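Recordings from the table stations at Skotance's Sornport site, used to train the arms that will take over part of the rack and shelf work. Maintainer: Pramila Chaturvedi.

## Contents

- 246 episodes, split by task in `tasks.csv`
- 13 operators, all regular shelf staff, stored as numeric IDs
- `roster/`: shift patterns before and after the July change

Operators work seated with a hand-held gripper in each hand. Time at a station is paid at the normal shelf rate and limited to 400 minutes a week per person.
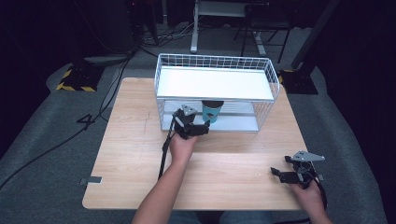 Once the arms go live on the Dunach line, nine posts move from shelf work to checking and fault clearing. Grades stay the same. The new posts involve more standing and fewer short breaks, and `roster/` is included so that this can be studied alongside the motion data.

## Limits

Episode length must not be used to rate a person. Operators were told to work at whatever pace suited them, and several changed pace during a shift. Left-handed staff are under-represented.

Staff can ask for their episodes to be removed. Removed IDs are listed in `withdrawn.txt` and are not reused.

## Loading

Run `ho_load.py` from the top folder. Older exports from the Ho store need `--legacy`.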